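Chapter 7
Chores and Machines: Where Things Stand

Key terms in this chapter: structured task, unstructured task, fixture, compliance, teaching by hand, cycle time, recovery

A washing machine is a robot by some definitions. It takes in water, heats it, turns a drum, drains, rinses and spins, and it does all this with no help once the door is shut. What it can't do is pick the clothes up off the floor, check the pockets, or notice that one red sock has got in with the sheets. Those jobs are still done by a person, and they are the subject of this chapter.

The same split is found at work. In a modern shop the cutting is often done by a machine that follows a program. Loading the blank, clearing the chips, wiping the part and putting it in the right bin may be done by hand on the very same station. The program handles the hard geometry. The person handles everything that is a little different each time.

Chapter 6 dealt with machines that do one thing in one place. Here we ask how far a general-purpose arm can take over the small jobs left between those machines, and between the appliances in a home.

7.1 Why easy jobs are hard

Most adults can dial a telephone, fold a towel or plug in a lamp while thinking about something else. For that reason people tend to rank these jobs as simple. A better ranking asks what could vary. Consider a towel. It can be folded in any direction, bunched, inside another towel, or damp and heavy at one end. Each case calls for a different first grasp. A steel bracket coming down a chute can lie in only a few ways, and all of them can be listed in advance.

We call the second kind of job structured and the first kind unstructured. Few real jobs are purely one or the other. Much of the work of an automation engineer consists of moving a job from the unstructured side to the structured side, usually with a fixture. A fixture is anything that holds the work in a known position. A vise is a fixture, and so is a dish rack.

Two cases from our own teaching visits show the difference. At the Rodmont parts plant, an arm lifts molded caps from a tray and presses them onto housings. The tray has a pocket for each cap. The arm completes 3,000 cycles between scheduled stops, and the person who runs the line spends most of the shift on other duties. At the Wendville test kitchen, an arm of similar size was asked to empty a dishwasher. It did well with plates, which stood in slots. It did poorly with spoons, which slid into one another, and it left a lid wedged behind the upper rack – the program had no step for that. After seven weeks the staff were still finishing the job by hand.

The arm at Wendville was no worse than the arm at Rodmont. The spoons had no tray.

7.2 Contact

Moving through open air is the part of the job that arms have done well for decades. Trouble starts when the tool touches something. A position error too small to see can become a large force once two hard surfaces meet. The arm may scratch the surface, push the work out of place, or stop with a fault.

People deal with this by giving way. When you put a key in a lock, your wrist shifts slightly as the key finds the slot. The engineering word for this is compliance. It can be built into the tool with a spring or a soft finger, or it can be built into the control software, so that the arm yields when it feels a push. Section 7.5 covers both.

A rotary telephone dial makes a good study piece. The dial has to be caught at the right digit, carried around an arc to the stop, and let go. The path is curved, so a straight push will slip out or jam. The force has to stay high enough to keep the dial moving and low enough to leave the phone where it is. Each digit also needs a different length of travel, so one recorded motion is not enough. And a child who has been shown once can do it, which makes it a fair stand-in for many household jobs with knobs, lids and latches.

The usual classroom method is to give the arm something plain to push with, such as a short dowel, and to fix the telephone firmly in place. The first points on the path may be entered from the pendant, or the arm may be led through them by hand. Teaching by hand is quicker for a beginner. It also carries over every small wobble in the teacher's own movement, and these have to be smoothed out later.

Note what has been given away in this setup. The telephone has been fixed in place. A person has chosen the tool and has decided where the work goes. In a home, all of that would be part of the chore. When you read that a robot "can" do a household task, the first thing to ask is who set the table for it.

Work with a rotary telephone at the Brarham teaching lab:

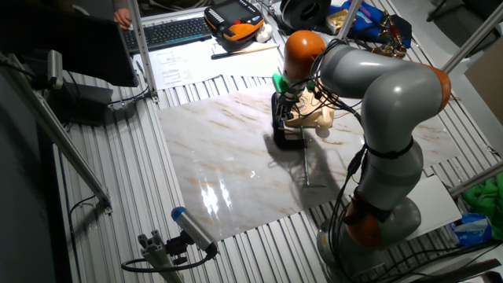
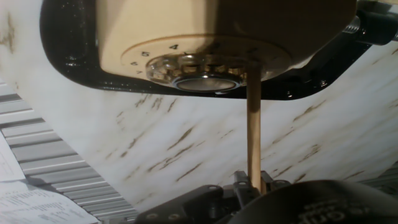
Dowel and dial at close range.

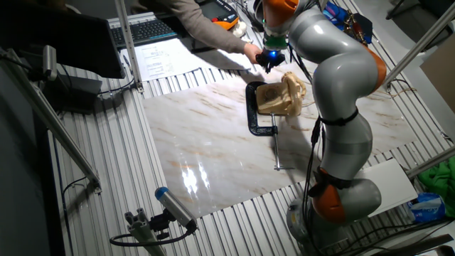
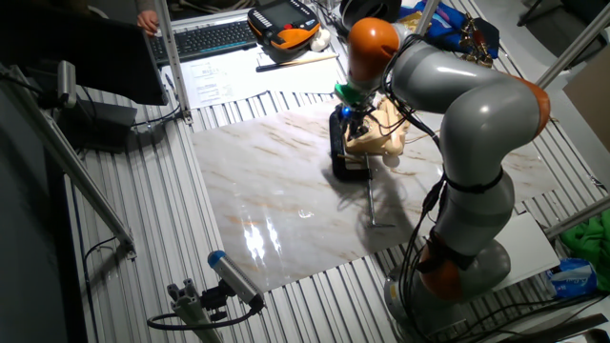

One reader of the draft for this chapter objected that we were being too hard on fixtures. Every kitchen is full of them already, the reader wrote: hooks, drawers with dividers, the molded tray that the knives sit in. If people are willing to buy a dish rack for their own convenience, they may well buy a different one for the convenience of a machine, and then the chore has changed and the robot doesn't have to be nearly as clever.

We think this is partly right. Homes have been rebuilt around machines before. Kitchen counters have a gap of standard width for the dishwasher, and laundry rooms have a drain in the wall. The question is how much rearranging a household will accept, and for how much help in return. The Orellana warehouse relabeled 2,000 bins before its first arm was switched on, and its managers considered that a reasonable price. A family of four might balk at relabeling the spice shelf.

We return to costs of this kind in Section 7.6. Section 7.3 starts with the hand itself, and with the reasons most working grippers still have only two fingers.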